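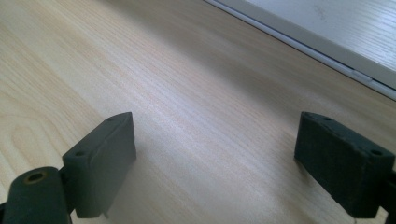

Section 3. Setting up the Mivier weather station

Revised Mar 31, 2018 by Rogelio Lagman. Replaces the stapled sheets. If your sheets say to press RESET after pairing, bin them.

Applies to the Mivier outdoor set with the plain indoor console. The older Girkden console pairs differently, see Section 6, but the mast and rain gauge bits below are the same for both.

3.1 Before you start

Read 3.2 and 3.3 right through before going up a ladder. Most trouble comes from mounting first and pairing second.

You will need:
Small Phillips screwdriver
Spanner for the mast clamps (in the bag with the clamps)
Spirit level, a short one
Compass, or a phone with one
Fresh AA batteries for the outdoor unit, lithium if your place gets frost
Fresh AA batteries for the console, ordinary alkaline
Cable ties, the UV kind, usually black
Pencil

Not supplied: mast, ladder, ties, batteries. The bag does have spare screws for the battery door. Put them somewhere you'll find them.

CAUTION: No rechargeables in the outdoor unit. Voltage is too low and it drops out overnight, then comes back mid-morning looking perfectly healthy.

CAUTION: Stay off the roof in wind or if the iron is wet. Keep the mast well clear of overhead power lines, including while you are carrying it. If it could touch a line when it falls, it's in the wrong spot.

3.2 Pairing the console

Do this indoors with both parts in the same room. A table or a bench, anywhere flat.

1. Take the battery door off the outdoor unit. Two screws. Don't lose the rubber seal, it falls out when you tip it.

2. Leave the outdoor batteries out for now.

3. Put the console batteries in. Every segment on the screen lights up, then it beeps and goes to dashes. Dashes are right.

4. Now the outdoor batteries. Red light under the unit flashes once as they go in.

5. Wait. The outdoor unit sends every 55 seconds so nothing will happen straight away. Don't press anything.

6. Temperature and humidity show first. Wind next. Rain shows zero until the bucket tips.

7. Spin the wind cups with a finger and wait for the next send. Wind speed should come up as something other than zero.

8. Tip the rain bucket by hand, gently, one side then the other. Rain total should go up after the next send. You'll clear this later in 3.6.

9. Seal back in, battery door on, screws snug. Not tight, the posts are plastic and they strip.

If the dashes stay: take both lots of batteries out, leave them out while you make a cuppa, start again from step 3. Console first, allways. If it still won't pair, check the channel. Hold CH until the number blinks, step it along with the up arrow till it says 117, hold CH again to save. All units from the Masbridge shop go out on that channel unless a neighbour already has one.

NOTE: The outdoor thermometer will read room temperature for a while after you take it outside. Leave it be.

3.3 Picking the outdoor spot

No perfect spot in a suburban yard. Pick the least bad one and write down what is wrong with it, that is worth more to us than pretending.

Wind wants height and nothing nearby. Rain wants to be lower, away from eaves and branches. Temperature wants airflow and no hot brick or concrete radiating at it. With an all in one unit you get one spot for the lot, so:

Over grass beats over paving
Away from the air con outlet, the barbie and the dryer vent
Not on the chimney
Not under the gum tree
Not on a fence that people lean on, or that the dog runs into
Away from the sprinkler. Check where the sprinkler reaches with the sprinkler on

Range is fine through timber walls and plasterboard. Poor through metal cladding, foil insulation and double brick. Before you dig or drill, have somebody stand at the spot holding the unit while you watch the console indoors. Three sends in a row with no dashes and you're right to go.

3.4 Where the console goes

Indoors, somewhere you walk past. Kitchen, hallway, home office. The console has its own thermometer and its own pressure sensor, so the spot matters a bit.

1. Stand it on a level surface or hang it off the slot at the back.

2. Keep it out of direct sun. Morning and afternoon, have a look at both.

3. Not on top of the fridge, the microwave or the modem.

4. Not next to the kettle.

5. Not on an outside wall if the wall is uninsulated.

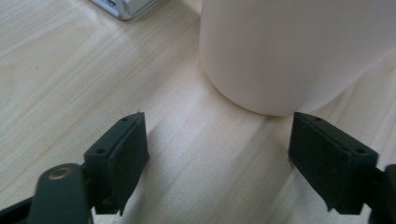
Fig. 3-2. An indoor tabletop. Steady and flat is all the console needs.

If it shares a table with other things, keep hot mugs and vases away from the vents on the left side. The case is not sealed and a spill goes straight to the board. Leonora Macapagal at the shop has a drawer of dead ones.

Wipe with a dry cloth. No spray cleaner on the screen, it goes cloudy and stays cloudy.

3.5 Mounting the outdoor unit

Two people. One on the ladder, one holding it and passing things up.

1. Fix the mast first, no unit on it. Both brackets, bolts right home. Push on it hard. If it moves, fix that before going further.

2. Check it is plumb. Level on one side, then a quarter turn around and check again.

3. Slide the unit over the top of the mast. Clamp bolts finger tight only.

4. Turn the unit so the N mark points north. True north if you can. If all you have is a magnetic compass look up the correction for your town and use it, don't guess.

5. The little solar panel should now be facing north as well. If it faces south you have read the mark upside down, happens a lot.

6. Look at the bubble on top of the rain funnel. Shim under the collar until it sits in the ring. Off-level funnels read low.

7. Nip up the clamp bolts a bit at a time, side to side. Check the bubble again when you're done because it will have moved.

8. Take the rubber band or tape off the rain bucket. It's inside the funnel, quarter turn and lift. IF YOU SKIP THIS YOU GET NO RAIN. We ring people about this one every winter.

9. Tie off anything that can flap.

NOTE: Birds. If cockatoos are a problem at your place, fit the spikes before you come down, not later. They go for the wind cups and the cable ties. Spikes are sold seperately.

CAUTION: Don't grease or oil the wind cups or the vane. Bearings are sealed. Oil picks up dust and slows them down.

3.6 First settings

Do these on the console, in this order. The menu won't let you go back without running through the lot again.

1. Hold SET until the year blinks. Up and down to change, SET to move on. Year, month, day, hour, minute.

2. Time zone. Leave it on standard time all year, even if your state shifts the clocks. The upload sorts it out.

3. Units. Celsius, kilometres per hour, millimetres, hectopascals. It comes out of the box in Fahrenheit and inches. Change all four, there is a separate screen for each.

4. Pressure. Choose REL, then match the sea level figure from the nearest official station within the same hour. Pick a calm day if you can.

5. Hemisphere. Set to S. If you leave it on N the wind direction will still look sensible but the moon and season icons are wrong.

6. Clear the rain. Hold RAIN till it beeps twice. Gets rid of the tips from your testing.

7. Clear the max and min the same way, hold MAX, then hold MIN. Otherwise your record high is the lounge room.

8. Press nothing for a bit. Menu closes by itself and saves. Pulling the batteries before it closes loses the lot.

3.7 Memory and upload

Console holds 3,000 readings. When it fills, it writes over the oldest. It does not warn you, the little book icon just goes solid.

How fast it fills depends on the interval. Factory interval is short, change it to hourly unless you've been asked for something else. Menu, LOG, INT.

To send readings in:

1. Console to computer with the supplied cable. A phone charging cable may look the same but some only carry power.

2. Open the Abubakari logger program. If it asks to update, let it, then close and open again.

3. Station number goes in the top box. It's on the card in your kit. Digits only, so 171 and not "Stn 171". Get it wrong and your rain lands in someone else's paddock.

4. Press READ. Wait for the bar.

5. Press SEND. Wait for the green tick.

6. Only then press CLEAR.

If the tick doesn't come, don't clear. Save a copy to the computer with FILE, SAVE and email it to Rogelio.

3.8 First week checks

Look at it morning and night for the first week, after that whenever.

Temperature much hotter than the neighbours on still afternoons: too close to a wall or paving. Move it or note it on the card.

Wind direction stuck: vane is catching on a cable tie. Trim the tie.

Wind always zero overnight: normally real.

Rain when it hasn't rained: mast is shaking and tipping the bucket. Go back to 3.5 step 1. Heavy dew can give you a single tip too, leave that in.

No rain when it has: tape still on, or funnel blocked. Leaves, spiders, wasps. Clean with water and a soft brush, nothing sharp.

Dashes for a send or two then back again: ignore. Dashes for an hour, check the batteries, then the range.

Site card: fill in the back with height of unit, what is underneath it, nearest building and nearest tree. Pencil is fine. Date it, and hand it in at the Masbridge counter or post it with your March return.

Batteries, cleaning and bringing the mast down for storms are in Section 4.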